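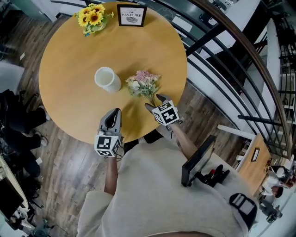 Fig. 1. Table by the railing: ribbed white cup, bouquet of artificial flowers, sunflowers and sign.

Small Tables, Loose Flowers -- project report
Group: Negin Rezaei, Deming Qiu, Marin Živković
Advisor: Renata Leiva

1. What we wanted to find out
Does a plain cup work as a vase on a small round table, or does it need something heavier? The Gurkari cafe changes its table flowers a lot and the staff arrange them between customers. So -- quick, cheap, no floral foam.

2. Setup
Upstairs table, light wood top. Sunflowers and the "A TOUCH OF NATURE" sign stay at the far edge the whole time. Cup in the middle. Bouquet starts lying down to the right of the cup, pink, cream and white with sage-green leaves. Same start every trial, otherwise the times mean nothing.

3. Trials
184 in total, over 2 afternoons in August. One trial = pick up bouquet, stand it in the cup, turn it till the best side faces the chair, let go. Cup tips or flowers slide out, it's a fail. We threw out 6 trials where somebody bumped the table.

4. Results
Stems held low: bouquet goes in easy, but leans. Held higher up: stands better, harder to aim. Most fails were the lean pulling the cup over after letting go. Deming put pebbles in the bottom for the last set and the tipping pretty much stopped, altho the flowers then sat too high and hid the sign from the chair.

5. Problems
Only one bouquet. Stem length not varied (should of been). Marin did nearly all the late trials so practice is mixed in with the pebbles -- can't separate them now.

6. Next
Shorter stems, wider cup, same table. Sewwandi Dissanayake has offered to time the next round. Full trial sheet is in the apendix, failed trials marked F.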